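Ranger une cuisine partagée : ce que nous avons appris en un semestre

Rapport de projet, atelier Randitz, 21 mai 2026

Quand notre groupe a choisi ce sujet, je dois avouer que nous avons d'abord souri. La vaisselle, les torchons, les tasses qui traînent : chacun de nous vivait déjà avec tout cela à la résidence Skakholm, et nous pensions en faire le tour en quelques soirées. Il nous a fallu tout le semestre, et nous aurions volontiers continué !

Le point de départ était simple. La cuisine du deuxième étage sert à 34 résidents, et l'évier y est encombré presque en permanence. Nous avons distribué un questionnaire, puis tenu un carnet dans lequel chacun notait où il avait trouvé un objet et où il l'avait reposé. Le carnet compte 627 lignes, dont 241 concernent des tasses, ce qui nous a beaucoup surpris (les assiettes viennent loin derrière, et les casseroles sont plutôt bien traitées).

Nous avons ensuite comparé plusieurs supports : l'égouttoir à lattes, l'arbre à tasses en bois, et le bac en plastique pour le linge de cuisine, que le groupe de l'an dernier, celui du projet Cavier, recommandait déjà dans ses conclusions.
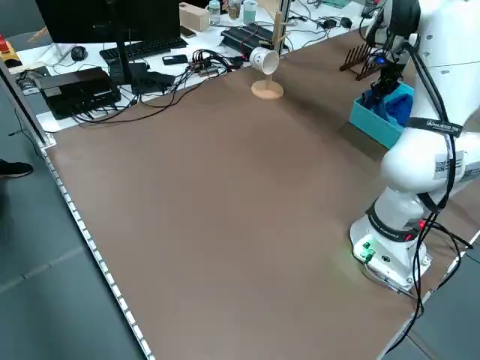

Où faut-il mettre les torchons qui ont déjà servi ?
Dans un bac ouvert, à portée de main de l'évier, et vidé chaque soir ; un torchon humide gagne à être étendu avant d'y aller.

Pour les tasses, l'arbre a plu à tout le monde, avec une réserve qui revient souvent dans les réponses : il faut une base assez lourde, sinon l'ensemble penche dès que les tasses sont toutes du même côté. Une tasse suspendue prend aussi moins de place sur le plan de travail, et on voit tout de suite laquelle manque. L'égouttoir, lui, rend service pour les assiettes à condition qu'on le vide, et c'est bien là que nous avons le moins progressé.

Côté budget, la bourse Akinola nous accordait 290 euros. Nous n'avons pas tout dépensé, et le reste servira à remplacer les crochets du mur en juillet, pendant que la résidence est plus calme. Il nous reste à rédiger la petite affiche pour les nouveaux arrivants, dont le brouillon figure en annexe avec les questionnaires.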